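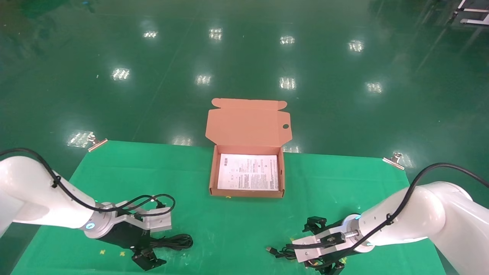
Fig. 4.1. Two arms, an open mailer box with its instruction sheet, and two lots of black cable on a green cloth. Keep it in front of you for sections 2 to 4.

Handout 4: From pixels to a plan (and back again, usually)
Software for Manipulation, autumn block
Notes by Biljana Delić. Corrections to Tahira Tanoli, who will know whether they are corrections.

1. Where we had got to

Last time we left the controller doing as it was told: give it a joint trajectory and it follows it, within limits, without complaint. This week we deal with the awkward matter of who does the telling. The task is "put the cables in the box and shut the lid". A six-year-old would need one go at it. You have until the end of the block.

Our stack has four parts, and they talk in this order: perception, scene model, task planner, motion planner. The controller sits underneath and gets the blame.

2. Perception

Look at Fig. 4.1 and ask what the software needs to know before anything moves. Most of you will write "where the box is". Fine, but where is a box? The detector we use returns one pose per object, and an open mailer is at least two things joined by a fold: a tray and a lid. In the figure the lid stands upright at the back. If you fit a single closed cuboid to all of it you get a tall, confident, wrong box, and the planner will then steer the hand politely around air that it ought to be reaching into.

So the box gets two frames, box_base and box_lid, with a hinge between them. The hinge angle is estimated at every update. Do not hard-code it to 90 degrees. Group B did this in March and their lid is still closed in simulation.

The colours are a small gift. The inside of the lid is salmon pink and the cloth is green, so even a crude colour threshold will split them. The walls of the box are a darker brown, and the sheet inside is white and covered in small black print. Feature matchers adore small black print. Left alone, yours will put nearly all its keypoints on the instruction sheet and track that beautifully. The sheet is not fixed to the box in your model, so mask it out before you estimate the box pose.

Cable is harder. There is a coil on the left and a USB cable on the right with a silver connector, and both are black. So are the gripper fingers, and so are the cables that run along the arms. Ask a segmentation network for "black cable" and it will offer you all of these with much the same score. Use the arm's own geometry to remove the arm first: project the robot model into the image, grow the outline by 8 pixels, and throw away whatever falls inside. Then segment what remains. If you do these two steps the other way round you will plan to pick up your own wrist. It has been done, and I have the log.

One more trap: the floor is glossy and the ceiling lights show up in it. Bright spots beyond the cloth are not objects. Crop to the cloth before you look for anything shiny, or the connector will have rivals.

3. The scene model

A scene model is a list of what you believe and how strongly. Keep the second half of that sentence. Each entry has a pose, a covariance and a time stamp, and anything older than 600 ms is marked stale. Stale does not mean gone. When a hand passes over the connector the camera loses it, and an early version of our code took this as proof that the connector had ceased to exist, deleted it, and reported the task complete.

For the coil, do not try to store its full shape. A centre, a radius and a height will do for grasping. For the USB cable store the plug pose, plus a short chain of points for as much of the lead as you can see. The plug in Fig. 4.1 points left, and the sign matters: get it backwards and your approach comes in along the cable.

4. Task planning

Steps are written as preconditions and effects, as in Handout 2. The short form:

pick(arm, item) needs: arm free, item in reach, item not stale
place(arm, item, box_base) needs: arm holding item, lid angle above 60
close(arm, box_lid) needs: both arms free, all items in box

Assign arms by distance unless you have a better idea. With this layout that gives the left hand the coil and the right hand the USB cable, and both of them then want the same box at the same moment. The cheap answer is a lock on the space above the box. The clever answer is to plan both arms together in one large joint space, and Wajid Marwat will happily explain it to you for as long as you can stand. Start with the lock.

A lock needs a release. Put it in the failure branch too.

5. Motion planning

Our sampler was run on 113 saved start states with the lock in place and found a path for 87 of them. Before you reach for a longer time limit, plot the failures. Most are goal poses inside the lid's collision margin, and no amount of extra thinking will help with those. Shrink the margin for box_lid only, and only on the final approach.

6. For the lab

(a) Write the two-frame box model and show the hinge angle live.
(b) Add the arm mask. Save one image before and one after.
(c) Break your own planner: find a start state where the lock is never released, then fix it.
(d) Read Tülin Ertürk's notes on stale entries. They are short and slightly cross.

Hand in code and plots by Sat 28 September, to Sadia Pirzada. Files called final_v2_REAL will be marked, but with a heavy heart.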